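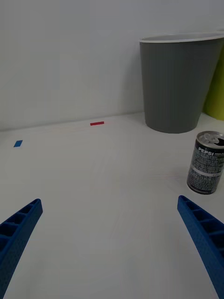

Matt white table top, low light

Home | Archive | Threads | Search | Join
Print this message | E-mail this message

Kernstead Jigsaw List
October 2019
From: Yichen Shen
Subject: Re: Sorting a big one

Junhao Peng wrote:
> I've started the 3000-piece Grelel harbour and I'm
> stuck already. The sky is all one grey. Do you sort
> by shape or by colour? And does anyone work on a
> white surface? Mine is dark oak and I lose the
> brown pieces on it.

Shape, for the sky. I did the same puzzle in May and tried colour first, which wasted two evenings. The printing on Grelel sky pieces varies a little from left to right, but you won't see it under a lamp. Wait for daylight.

I sort into trays by the number of knobs and leave the odd ones until last. Do the masts and the quay before any of the sky. The rigging gives you most of the top edge as well – I had that finished before I opened the sky trays.

White is fine for dark pieces and poor for cloud. I keep a sheet of green felt for the pale ones and move it about. Go for matt if you are buying, as gloss is tiring on the eyes after an hour.

The Nimero trays you asked about last time are 26 cm across and stack well. The lids are loose, so don't carry them upstairs full.

Fan still has my copy of the box lid if you want to borrow it.

Yichen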